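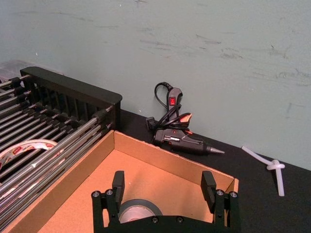

Tukstead Quarterly, Issue 54, page 12

GALLERY: THE PACKING ROOM

The packing room at Tukstead is the last stop for every loan box, teaching kit and display model that leaves the building. It occupies the former print store on the ground floor, next to the loading door, and was refitted over the winter under the direction of Shiyu Cao, Head of Collections Services. In the twelve months covered by this issue, the room sent out 847 boxes to schools, branch libraries and partner museums.

The gallery on this page is devoted to the small supplies on which that work depends. Visitors to the building rarely see the packing room, and readers have asked on several occasions how the kits are prepared. The opening picture was taken at the black worktop along the wall. The notes that follow relate to the items shown in it and to the way the room handles each of them.

Gray duct tape, in the open box
The roll lies on the floor of a tan cardboard box. Duct tape is issued for repairs to reusable crates and for securing padding to the inside of a container. It is not to be applied to any object, label or printed surface. Branches returning a crate with duct tape on the outside are asked to note the damage on the return slip so that the crate can be inspected.

White packing tape with red lettering, on the rack
Printed tape is used for the final seal on outgoing boxes. A seal that has been opened in transit is easier to recognize when the lettering no longer lines up, and receiving staff should check it before signing for a delivery. One strip is applied along the center seam and one across each end. Boxes weighing more than the posted limit receive a second strip along the seam.

The rack
Silver metal rods run between black supports, and the tape rests on its side among them. Racks of this general type were adopted at the suggestion of Xiaoyan Cui, Senior Preparator, who had found that rolls left flat on the worktop collected dust along their edges. Staff are requested to return tape to the rack at the end of each shift.

Black hot glue gun, near the wall
The tool lies on its side on the tabletop, with its silver nozzle pointing to the right. Hot glue is reserved for foam inserts and for mounting the dividers in teaching kits. It is never used on original material. The glue gun must be unplugged when the operator leaves the room, and it should be allowed to cool fully before it is put away in the tool cabinet.

The cardboard box
New boxes are delivered flat from Kjærgaard and assembled as they are needed. The room holds three standard sizes, together with a small stock of long boxes for rolled maps and posters. Boxes that come back in good condition are used again for internal transfers, but they are not sent out to schools a second time.

Notes on materials

Foam and tissue are purchased through Arnatar under an agreement that runs until the end of July. The Gumeo padded sleeves introduced last year remain available for framed items, and branches may request them on the usual form. A total of 2388 sleeves were issued during the first year, the greater part of them for the traveling exhibition of local school photographs.

Requests for supplies should reach the packing room at least five working days before they are needed. Smaller branches may collect in person from the loading door between 9:30 a.m. and noon, Tuesday through Friday. Each request should give the branch name, the size of box required and the number of the loan to which it relates.

Teachers who wish to keep a kit beyond the agreed return date should write to the loans desk before that date, as the packing room does not hold the booking calendar and cannot approve extensions. Kits are returned in the box in which they were received wherever its condition allows. Empty boxes should be folded flat.

Gallery text prepared by Collections Services. Page last revised 2024-06-09.

Next page: The Map Drawers
Previous page: New Shelving in the Reading Room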